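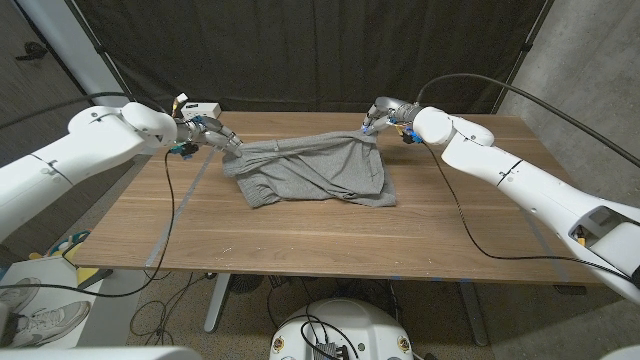
A gray knit garment with ribbing, partly gathered, on a wooden table

Sweat clothing is casual clothing cut from a heavy knit fabric, usually cotton or a blend of cotton and polyester. The group includes the sweatshirt, the hooded sweatshirt, sweatpants and sweat shorts. The fabric stretches more than woven cloth and holds a crease less well, so the garments are normally folded or rolled after washing and seldom ironed.

Fabric

Most sweat clothing is made from fleece-backed jersey or from loopback jersey, also called French terry. Both are knitted with a smooth face and loops on the reverse. In fleece-backed jersey the loops are brushed to raise a soft nap. Weight is given in grams per square meter. A light loopback suitable for summer may weigh 188, while a winter fleece commonly reaches 300.

Heather gray is the color most closely linked with the type. It is made by mixing dark and light fibers before spinning, which gives the cloth a flecked look. The mixed surface hides lint and small marks better than a solid color does.

Ribbing

Cuffs, waistbands and some necklines are finished in rib, a knit with alternating raised and sunken columns. Rib stretches widthwise and returns to shape, and it keeps the opening close to the body. It is often knitted with a small share of elastane. Rib that has lost its stretch can be cut away and replaced without altering the rest of the garment.

Washing and drying

Care labels usually call for a wash at 30 degrees Celsius, with the garment turned inside out. High heat in a dryer can shrink cotton fleece and flatten the nap. Heavier pieces are best dried flat or over a wide rail. Hanging a wet sweatshirt from the shoulders may lengthen the body.

Folding

A garment taken from a dryer is generally bunched, with sleeves or legs caught inside the folds. It is first opened by taking hold of two points far apart, such as a cuff and the opposite corner, and drawing them away from each other. It is then laid face down and smoothed from the center outward.

For a sweatshirt, each side is turned in toward the middle with the sleeve laid back along the body, and the lower half is brought up to the neckline. Sweatpants are folded in half lengthwise, one leg over the other, and then in thirds from the ankle. Any hood is laid flat against the back before the first fold.

Storage

Folded pieces are stacked on shelves or stood on edge in a drawer. Thick fleece takes up a good deal of space and is often packed away for the summer and brought out again in September. Long storage on narrow hangers can leave raised points at the shoulders.

See also

French terry
Jersey (fabric)
Rib knitting
Laundry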